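Why Does Dish Soap Work? (And Why Water Can't Do It Alone)

By Qianru Peng

Jan 11, 2025

13 comments | 70 shares

When I was a kid, washing the dishes was my job, and I was not happy about it. I thought I had a brilliant plan, too. I would run some water over everything, give it a wiggle, and put it on the rack. Done in 3 minutes! Then my mom would pick up a plate, slide her thumb across it, and hand it right back to me. 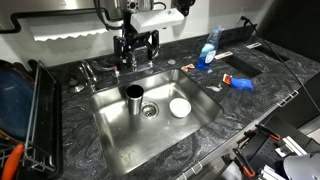
The plate was still greasy, of course. I had used plenty of water (most of it was on my socks), so I couldn't figure out what I'd done wrong. I asked my mom why water didn't work, and she said, "Because you didn't use soap." Which is true, but it isn't much of an answer, is it? I wanted to know what the soap was doing in there.

So let's find out!

Water and oil are not friends

Everything is made of teeny tiny bits called molecules. You say it like this: MOLL-uh-kyools. Water is made of water molecules, and they love sticking to each other. They hang on to their neighbors like kids holding hands on a field trip.

Oil is made of molecules too, but water molecules don't grab on to them very well. They'd much sooner hold hands with more water. So the oil gets squeezed out of the group and has to float around in its own little blobs. You've probably seen this in a bowl of chicken soup, with those shiny gold circles on top. That's fat, and it's up there because it doesn't mix with the soup and it's lighter than water.

Now think about a plate that had buttery noodles on it. Butter is mostly fat. You pour on water, and the water slides right over the butter and goes down the drain without picking much of it up.

Soap has two ends

A soap molecule is long and skinny, a bit like a tadpole. It has a head and a tail, and they like completely different things.

The head loves water.

The tail can't stand water, but it loves oil and grease.

When you squirt some soap on a greasy plate, all those little tails go diving into the grease to get away from the water. The heads stay on the outside, where the water is. Pretty soon there's a crowd of soap molecules around one tiny blob of grease, with their tails stuck in the middle and their heads poking out in every direction. I always picture a dandelion puff!

That little ball has a name. It's called a micelle (my-SELL). The outside of it is all heads, and heads get along great with water, so now the water can carry the whole thing away, grease and all. Down the drain it goes.

Isn't that sneaky? The grease never learned to like water. It just got wrapped up.

(Dish soap is really a close cousin of soap called a detergent, and the tadpole idea works for both. I'm going to keep saying soap, it's shorter.)

So why do we have to scrub?

I was hoping you wouldn't ask that, because I still don't love scrubbing.

Soap is good at grabbing grease it can reach. But if food has dried onto a plate, it's packed down in a hard little crust and the soap only touches the top of it. A brush or a sponge breaks the crust into small pieces. Small pieces have a lot more outside for the soap and water to get at. It also lifts off bits of stuff that aren't greasy at all, like dried oatmeal, which I am convinced could be used to build houses.

Tall cups are tricky in their own way. A plate is easy, you can see the whole thing. With a tall cup, your hand might not fit to the bottom, and the bottom is exactly where the last sip of chocolate milk sits. That's a good time for a brush with a handle.

What about warm water?

Warm water helps too. Think about butter again. Straight out of the fridge it's hard, and on warm toast it goes soft and runny. The grease on your dishes does the same thing, and soft grease comes off more easily. You don't need it super hot, though! If it feels too hot on your hands, it's too hot. Get a grown-up to help you set it.

Try it yourself: the pepper trick

This one is my favorite, and you only need 3 things besides a bowl: water, black pepper, and a drop of dish soap.

Fill a wide, shallow bowl with water. Shake some pepper over it until the top looks speckled. Now touch the middle with a clean finger. Not much happens, except that your finger gets pepper on it.

Wipe your finger off, put a little dish soap on the tip, and touch the middle again.

Zoom! The pepper shoots out to the sides of the bowl!

Remember how water molecules like to hold hands? At the top of the water they pull on each other extra tightly, almost like a stretchy skin. It's called surface tension. When your soapy finger touches the middle, the soap makes the pull weaker right there. The water around the edges is still pulling hard, so it tugs the top of the water outward and the pepper goes along for the ride.

If you want to do it twice, rinse the bowl really well first and start with fresh water. I forgot to do that the first time and spent ages poking at pepper that just sat there.

One more thing about bubbles

People think the bubbles do the cleaning. I thought so too, and I used to squeeze in enough soap to make a mountain. Bubbles are only air with a thin, soapy wall of water around it. They're fun, and they tell you there's soap in the water, but the real work is going on down where the tadpoles meet the grease. A small squirt is usually plenty, and then you won't have to spend all evening rinsing.

My mom still does the thumb test when I come to visit in April, by the way. Last time I passed on every plate but one.

Questions? Ask a grown-up to help you write to us through the contact page.

© 2025 Bulura Kids. All rights reserved. | Contact | Back to top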